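The lid drawer, part one of probably several
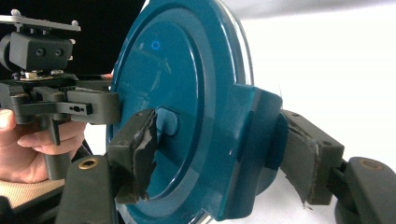
April is when I clean out the lid drawer, because April is when it stops closing. I own 30 containers and enough lids for a small hospital, and the two populations have not been on speaking terms since we left Gamard. My rule this year was simple: any lid that couldn't find its bottom by dinner was out. The big shiny teal one made me break it before lunch. It's round like a lid, it has rings inside rings like a lid, and then there's a chunky squared-off block sticking out of one side and a little raised tab on the face, plus a small blue circle near the top that may be a button or may be somebody's idea of decoration. I tried it on the salad bowl. I tried it on the stockpot, which was optimistic.

The rest went faster. 20 lids left the house in a Zandis bag, including the one that melted into a potato chip shape in the dishwasher and that I had been keeping out of loyalty. The drawer now closes if you lean on it. The teal thing is on top of the fridge until I make up my mind.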